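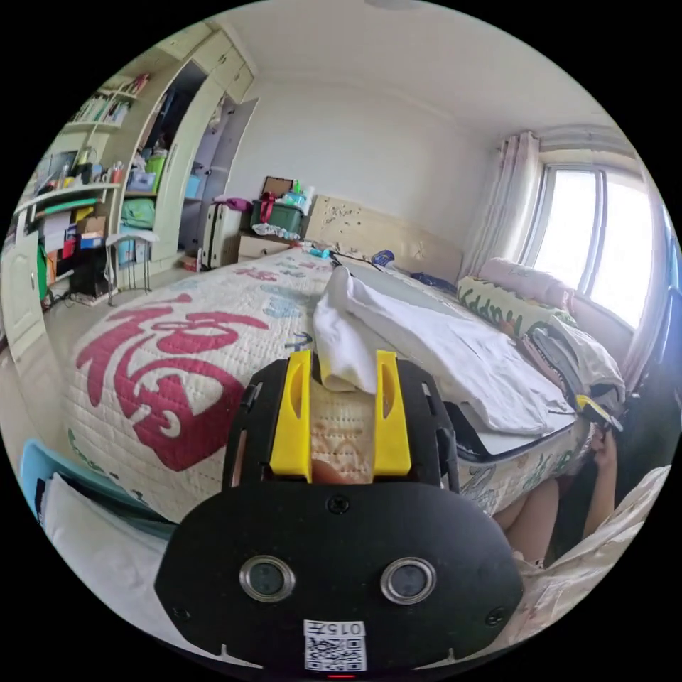
Wukent hand-held gripper — good practice set and site rules pack

Sold by Gallard. In stock Ostville, ships same day if ordered before 3pm.

What you get

Gripper, two yellow fingers fitted, wrist strap, charger, spare finger pads x 4. Printed rule cards, wipe clean. Label sheet for the kit log. Carry case is extra, see bottom of page.

Who it's for

Teams recording household handling jobs — bedding, clothes, kitchen, desk — for robot training. Works in real homes as well as test rooms. The rules pack was written by Sandrine Joly and Hervé Delaunay, who ran home sessions for Marchal before they came to us. Short on purpose. Fits on both sides of one card.

Rules for the operator (card A)

Check the label before you start. Number on the QR label must match the number in the log. If it dosen't match, stop and swap.

Both lenses wiped. Dry lint free cloth only, no sprays.

Red light on the unit? Look it up on card B before carrying on.

Fingers close on cloth, never on skin. Keep your free hand clear of the opening.

One item at a time. Pick up the loose end of a cloth, lift, lay flat, let go. No dragging across the bed.

Cables on the work surface — move them or work round them, your call, but write down which.

Leave the room as the household keeps it. Don't tidy shelves, don't clear the desk, don't open wardrobes.

Max 33 minutes then a break. Wrist gets tired before you notice.

Rules for people in the room (card A, reverse)

Household stays welcome. Anyone sitting near the work area must have signed the consent sheet first, and that includes anyone where only hands or legs will show.

Names, letters, screens, family photos — ask before recording. Cover if they say no.

Either side can stop at any point. No reasons needed.

Children under 16: not in the room while the fingers are moving.

Soft goods notes

Quilted covers catch on the finger slots. Approach flat, not from above.
Sheer curtains: leave alone unless its on the job sheet.
Bright window behind the pillows will wash out the far end of the bed. Draw the curtain or work from the other side.
Pillows are fine up to the rated opening, see below.

Spec

Opening 115 mm
Pad width 56 mm
Body matte black
Fingers yellow, slotted inner face
Lenses two, front lower plate
Label QR plus four digit number

Cleaning between homes

Pads off, wash in warm soapy water, dry fully. Body wiped down. Log it. New pads after every heavy fabric job or when the edges go shiny.

Questions we get

Can I use my own labels? Yes, same size, same spot, under the lenses.
Do the cards come in French? Yes, Quentin Ferrand did the translation, ask at checkout.
Is the pack a legal standard? No. It's our house practice. Your own insurer and local rules come first.
Training day? Rodrigo Iglesias runs one at Ostville in August, places limitted, email the shop.

Also order: carry case, spare fingers (pair), card refill pack.

Returns within 56 days, unused, label intact.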